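Miltmont Toy and Household Library: The Sorting Room
Gallery

The sorting room at Miltmont receives the small items that are returned loose, without the box or bag in which they were lent. The library holds 235 boxed sets and a further 1,000 single articles, and the pages of this gallery show how these are kept. The selection was made by Lucinda Achterberg, Collections Officer. 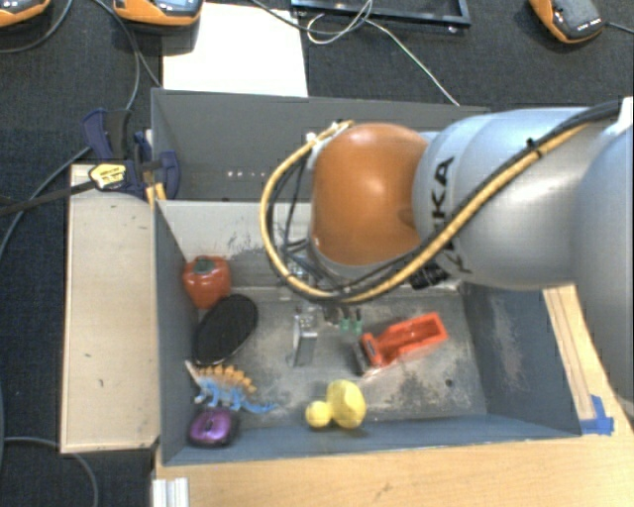
Mixed small items in a grey open-topped bin. Along the left side are a red toy bell pepper, a toy dinosaur with a blue body and orange-yellow back plates, and a purple computer mouse.

About the bins

Open-topped bins are used throughout the sorting room. Marks and scrapes to the inside are accepted as ordinary wear, and a bin is withdrawn only when a wall or the floor has split. Bins are wiped out at the close of each working day and are not to be used for the storage of liquids, batteries or food.

About the items

Toy vegetables belong to the Buvik kitchen and market sets, each of which contains 13 pieces when complete. Toy animals are catalogued singly and are lent in groups of up to six. Computer accessories are held separately in the Chowdary Room, where they may be borrowed by members aged 16 and over. Brushes and similar household articles are returned to the general shelves.

Items that cannot be matched to a set are retained for 35 days. Members who believe that a piece of theirs has been handed in by mistake should give its colour and approximate size at the enquiry desk.

Visiting

The sorting room is open to members by appointment. Group visits will resume in July and are limited to eight persons. Requests should be addressed to Vendula Slanina, Visits and Bookings, stating the name of the group and any access requirements.

Pictures in this gallery may be reproduced for teaching purposes, provided that the Miltmont Toy and Household Library is credited.

Page last reviewed: Wednesday, January 14, 2026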